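The Tissue Run

Zixuan Liang loved packing day more than her own birthday, and this year she got to be in charge of the tissues! The bus to Tutgate left in June, up to 100 sneezing campers would be on it, and Aiguo Fu had put the whole job in her hands.

"Small ones first," he called from the hall. 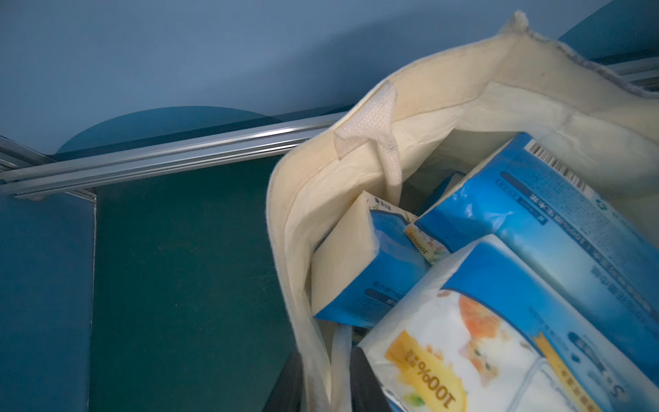
Blue and white, and packed tight at the top.

She had picked the canvas bag with the starry night on it, the best bag in the house, all swirls and big yellow stars. It flopped over whenever it felt like it. She adored it anyway. 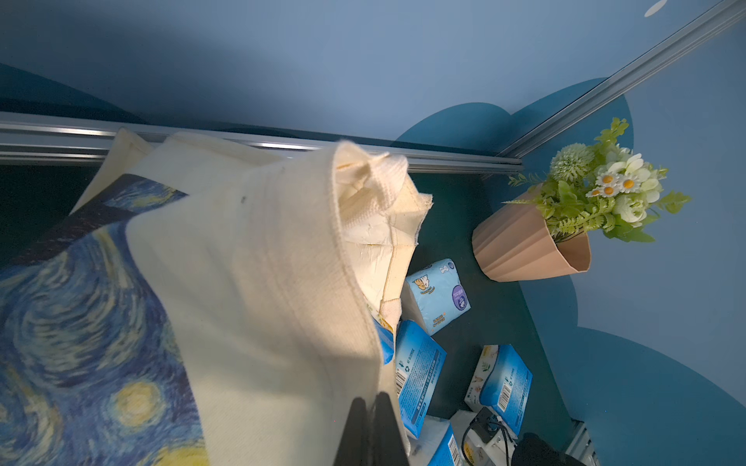

Second Try

Aiguo came in with his list and read it out like a poem: soap, socks, tissues, tissues, tissues.
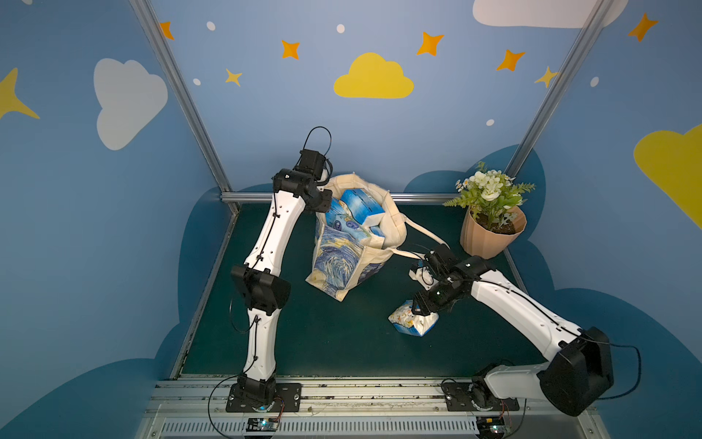

Zixuan had a plan now, and what a plan! Stand the bag up, hold the mouth wide, in they go. The long handle trailed out to one side and she let it, she was far too happy to fuss with straps.

"One more," she said. "There's always one more."

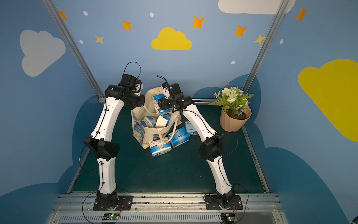 "Which seat do you want on the bus?" asked Aiguo.

"The front one, by the window, with the bag on my lap."

He wrote it at the bottom of the list and underlined it twice.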